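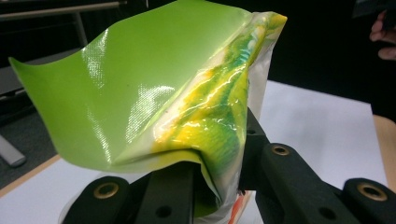

Ermont Film Handling Trial

The Ermont film handling trial is a comparison of hand-held grippers on thin, flexible sheet materials. It is run at the Ermont workshop and takes its name from there. The trial looks at a part of gripping that standard tests tend to skip: what happens when the object has no fixed shape, shines under the lamps and folds over itself the moment it leaves the table. Results are used to choose finger designs for robot arms, and the trial has become a favorite among people who enjoy a really stubborn test object.

Background

Most early comparisons at Ermont used blocks, cups and bottles. The grippers scored so close together on these that the results said very little. Plastic sheet was added one September and the spread opened up right away. Glossy packaging film proved the most telling material of all, and it remains the core of the trial.

Grippers

The trial compares 3 hand-held tools, all worked by a person's hand during the test:

Getel – a linkage gripper with broad jaws. Its wide contact area suits bunched material, where several layers have to be held at once.
Ferri – a parallel gripper with flat, narrow fingertips. It picks up a single edge very neatly but needs to be lined up with care.
Lekent – a soft-fingered gripper with curved pads, the gentlest of the group and the slowest to close.

Using hand-held tools first keeps the arm and its controller out of the comparison. A finger shape that does well can then be moved to an arm for a second stage, where the same lifts are repeated under program control.

Method

Each gripper makes 230 lifts, split across 16 sheets of different size, stiffness and finish. A sheet is laid on the tabletop, pinched, raised clear of the surface and held for nine seconds. The operator may pinch an edge, a corner or a gathered fold, and the choice is logged with each lift. A lift counts only if the sheet stays in the jaws for the whole hold. Tears and permanent creases are scored separately.

Camera view

Footage from a camera on the gripper is reviewed along with the scores, and it makes for wonderful viewing. Glossy film throws back bright streaks of glare that shift with every small turn of the wrist, and a large sheet can hide much of the table behind it. Clear or printed film adds another puzzle, as a fold may show a completely different pattern from the outer face. These effects matter a great deal for any system that has to find its next grasp point by sight.

Findings

Gathered folds held better than single edges with all of the tools, and the gap was widest for Getel. Ferri left the fewest creases. Lekent did very well on soft, thin film and struggled with stiff sheets, which tended to spring out of its pads.

Later rounds added a handover test, in which a lifted sheet is passed to a second gripper. Scores for this part are kept in a separate table.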